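Trevidach forehead thermometer - quick review, April 2020

Bought two for the clinic front desk. Over 200 readings so far, mostly staff coming on shift. Fast, beeps loud, screen easy to read even with goggles on. Matches our old Rellis oral one within 2 tenths most times. 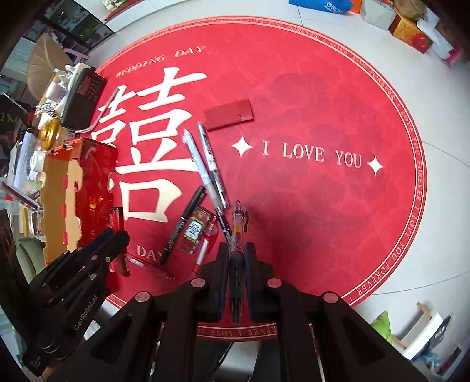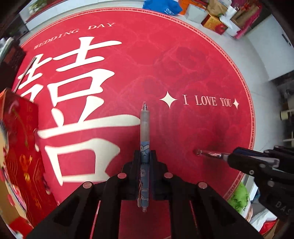 Pen held upright in a black gripper

Bad bits - battery door is flimsy, and it reads low if you come in from the cold. Wait ten minutes then try agian. Manual is useless. Memory only keeps the last few.

Would buy again. Four stars.

Ariel Pangilinan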